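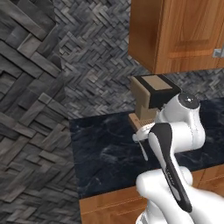

23 May 2025, Trelell kitchen pack, first proper day with it

Violeta got the trial license working before lunch, so I've had a whole afternoon with the Trelell scenes and I'm more excited than I expected to be! Notes while it's fresh, and for Oriana, who takes over the review when I'm out.

What we have: the kitchen pack, physics included, 65 layouts, with the arm and gripper already rigged. Install was painless apart from the texture cache, which wanted to live on the system drive until I edited the config (path is in the shared folder, Oriana, look under Mansilla).

The surfaces are lovely. Herringbone stone, dark marble, orangey wood cabinets with real grain in them, and you can swap any of them without touching the collision geometry. That was my main gripe with Jotis, where changing a countertop meant re-exporting the whole room and then finding out which drawer had stopped opening. I ran the same grasp on the same layout with four different wall finishes and only had to change one line each time.

The stone walls have enough relief to throw shadows between the tiles, so the wrist camera gets a properly busy background. Good. Our detector has had an easy life on plain walls.

Grasping: I concentrated on the boxy tan and black thing at the back of the counter, because it's awkward. Thick black top, a stepped notch on one side, and slats sticking out low down near the marble. Coming in from the front with the fingers pointing down, there isn't much clearance between the fingertips and the counter. Ran 29 attempts with the default controller and got 15 clean lifts. Most of the failures were a finger catching on the slats. I lowered the approach speed and the catches got gentler but didn't go away, so I suspect the collision mesh on the ribs is coarser than what gets drawn. Need to turn on the mesh overlay and check.

Other things:

- Contact logging is on by default and readable. Hooray. 2,538 contact events from the afternoon, all with link names.
- Reset is fast, even with the full lighting on.
- Shadows under the gripper look right to me, soft and in the correct place.
- Docs for the cabinet joints are thin. Violeta has written to Stileck, who handle the support.
- Crashed once when I changed the marble during a run. Don't do that.

Next: mesh overlay on the slats, then the same grasp from the left, where there's a long clear stretch of counter to work with. Oriana, please leave the friction values alone until I've done that, I want both sets to match. Scene is saved as I left it, controller defaults restored. The March arm calibration is still loaded, so no need to redo it.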